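The co-founder of Koltska, a flat-fee home listing service, has an answer ready for every question about commissions. I asked her to skip it.

"Fine," she said. "You pay us $967 and you keep the rest."

The rest of what? Sellers in Lalo, where the company started in March, still pay the buyer's side in most deals, and the fee does not cover photos or a yard sign. She granted both points. "We list that on the site," she said. It is on the site, four clicks in.

Koltska says it has closed 100 homes. I asked how many had been listed, and she said she would have to get back to me. She has not so far.
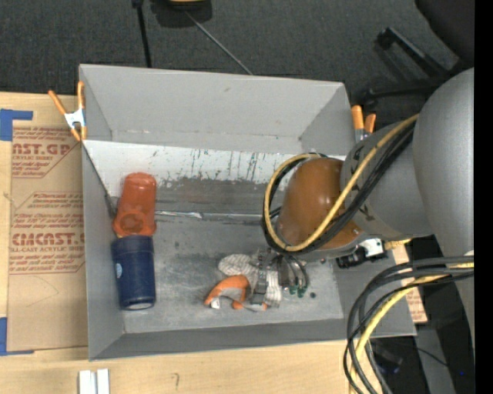

A scuffed gray bin on a light wooden tabletop.

An agent in Ovia who has sold houses on the same streets for years was less polite. "Six of my listings this spring came from people who tried the cheap route first," he said. "They priced it off a website and it sat."

He has his own commission to protect, and I told him so. He laughed and said sure.

Back at Koltska, the co-founder blamed slow sales on sellers who "fall in love with a number." Her company suggests that number. When I pointed this out, she said the estimate was "a starting point." The listing page calls it "your home's true value."

Koltska plans to open in Nigatu next, with a staff of eight. I asked what happens to the flat fee after that.

"It stays," she said. Would she put that in writing? "We'd have to look at it."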